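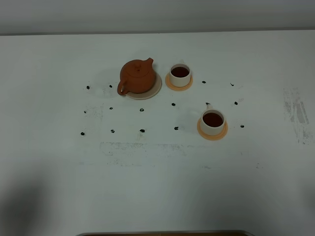 Clay teapot on its saucer, with tea poured.

Crenshaw Tea Room – Frequently Asked Questions

Last updated 19 Feb 2023

Do I need to book?
On weekdays, no. At weekends we'd advise it, unless you enjoy standing in our porch reading the fire notice. Tables of more than six should ring first whatever the day, as we have to move the dresser.

How long can I keep my table?
Two hours when we're busy. When we're quiet you can stay until we start stacking chairs, which we do loudly and on purpose.

What is the difference between the house teas?
Cenine is the strong black one. It takes milk well and forgives you for forgetting it. Enow is lighter, a bit smoky, and better without milk, though we'll bring you the jug and say nothing. Ninska is green and has a small but fierce following. If you don't already like green tea, it won't be the one that changes your mind.

Can I have a decaf?
Yes. It's a black tea and perfectly decent. We drink it ourselves after four o'clock.

Do you serve coffee?
We do, in the sense that there is a machine and it makes some. There's a very good coffee shop across the road.

How much tea should I use at home?
For a pot that holds 500 ml, two level teaspoons of leaf. Heaped ones are how you end up writing to us to say the Cenine is bitter. Use freshly boiled water for the black teas. For Ninska, let the kettle sit with the lid open for a few minutes first.

And how long do I leave it?
Three or four minutes for black, some 2 minutes for green. Then pour all of it out, even if it means filling a second cup. Leaves left sitting in water carry on brewing whether or not you're still interested.

Can I wash a clay pot in the dishwasher?
Please don't. Unglazed clay soaks up whatever you put near it, and that includes lemon-scented tablets. Rinse it with hot water, leave the lid off and let it dry. The brown stain inside is normal. Some people are proud of theirs.

My lid rattles. Is the pot faulty?
Probably not. A little play is usual in a handmade pot. If the lid falls off when you pour, hold it on with a finger, as people have done for centuries. If it still worries you, bring it in and we'll have a look.

Are dogs allowed?
Yes, on a lead and on the floor. We do mean the floor.

Do you have high chairs?
Two. They can't be reserved, and we won't referee.

Is there anything without gluten?
There's always an almond cake and usually a soup. Everything comes out of the same small kitchen, so if you have coeliac disease please talk to us before you order.

Do you post loose tea?
Within the UK, yes. Orders go out on Tuesdays and Fridays. We'll start posting further afield in March, customs forms permitting.

Can I return tea I didn't like?
If the packet is sealed, yes. If it's open, give it to a neighbour – ideally one who has a birthday coming up.

Where do I park?
Behind the library, free after six. We close at five.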